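4.2 Enrolling a student in a two-year course

Course records in Cliltero are kept by term. Enter the certificate program before the diploma year.

1. Open Students and select Add Enrollment.
2. Enter the course code. Codes have up to 70 characters.
3. Set Length to 2 years.
4. Assign a studio group and press Save.
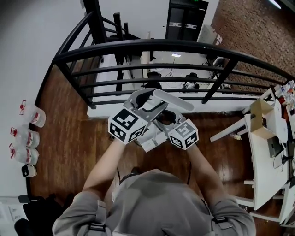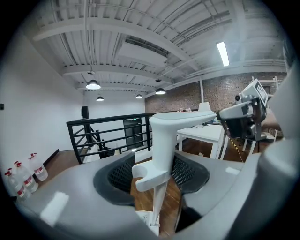

Figures 4-1 and 4-2. Hand-held gripper.

5. Open Audition Results and attach the panel score.
6. Press Confirm. The status changes to Enrolled.

Note: Error 493 means the studio group is full. Choose another group and repeat step 4.

Caution: Deleting a group also deletes its class schedule. Export the schedule first.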